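Rokascombe site, packing room. Station safety checklist with comments
Inspection date: 29 October 2019
Checked by: Lorna Guthrie
Reason: second inspection after bag packing was moved to hand-held grippers

1. Table and work surface
Result: OK
The paper must be changed at each shift start. Table was stable when I pushed it from the side. Staff say the height is good for short people and too low for tall ones. Please order leg extensions from Simetti.

2. Grippers and cables
Result: OK with comment
Each operator holds one gripper in each hand, with the bag standing between them. The cables go out from the back of the grippers and hang down beside the table. Cable must never go across the lap. Operators asked for a clip at the elbow and I agree with them.
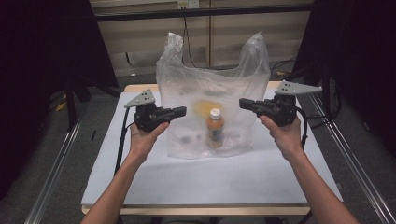

3. Hands and wrists
Result: NOT OK
Before, people changed the grip many times in one hour. Now the hand stays closed on the same handle, and two persons told me of pain in the thumb. Break is every 2 hours on the plan. I ask for a shorter interval until the nurse has seen them.

4. Floor
Result: OK with comment
Small things on the carpet must be picked up before start. Rails near the table are a trip risk for visitors, put marking tape.

5. Training and information
Result: NOT OK
Three operators started without the Mykhailiuk course. They learned from a colleague, and they do the work well, but it must be signed on paper. Some people are also worried that they teach the machine and then lose the place. This is not a point on my list, but I write it here, as it was said to me many times. The manager should give them a clear answer.

6. Emergency stop
Result: OK
Tested at both ends of the room. Last test before this was in May.

Copy to: Grostosia office, shift leaders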